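Place Settings for the November Members' Supper

The Flereston Dining Hall will host the annual members' supper in November, with 97 guests confirmed at the time of writing. The hall seats 98, and no further reservations can be accepted.

Teodor Pană, who oversees table service, asks that all those assigned to setup report to the Clemon Room at 3:30 p.m. Tables will be dressed first, followed by glassware and then cutlery. Paper napkins have been ordered in packs of 100 and will be used in place of the linen set, which remains in storage until spring.

Each napkin is to be folded on the diagonal and placed to the left of the plate. Cutlery is laid on top of the napkin, side by side, with the handles toward the guest. Pieces with riveted handles should be wiped with a soft cloth before they are laid and must not be left to soak at any time.

Saron Gebretsadik will inspect the tables 30 minutes before the doors open. Any chipped or bent item should be handed to her for replacement from the Shiferaw cabinet. 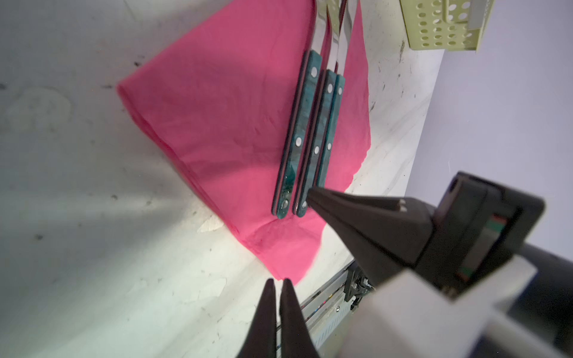 May members bring their own cutlery to the supper?
Members are asked to use the cutlery provided, so that all items can be counted and returned to the correct drawers at the end of the evening.

Questions about seating should be directed to the Grilomus office before noon on the day of the supper.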